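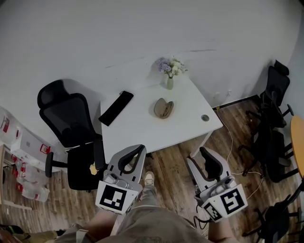
The small room, with the flowers.

4th August
Posted by the tenant at the back

So this is the new quiet room. We were told in November that it would be somewhere you'd want to sit, and I have been waiting to be won over ever since.

It has a white table. It has a vase on the table, a thin cream one, with pale purple and white flowers in it, and I suppose the flowers are meant to do most of the work. The email from Altalar said "a calm, uncluttered space." Well, there are boxes stacked down the left wall, white with red printing, and two black office chairs shoved together on the other side as if they'd been sent there to think about what they did. A third one sits up at the table. They all have wheels. I have never been calm in a chair with wheels.

I do like the floor. Brown and tan planks, warm to look at, much better than the gray carpet we had at Usstead. I'll give them the floor.

The white cable I will not give them. It comes down behind the table and wanders off to the right, straight across where a person would walk, and the table has a perfectly good round hole in it for cables. I mentioned this at lunch and was told it was "on the list." The list has 50 things on it. I asked.

There's a beige thing in the middle of the table, heart shaped, a bit like an open clam. I have no opinion on it yet - or I have one and am being polite.

Budget for the room was 200, apparently. I'd like to see the receipt. I give the flowers 9 days.

Tried to read in there after work. Managed 3 pages and went home.

We use cookies to remember your preferences. Accept / Manage settings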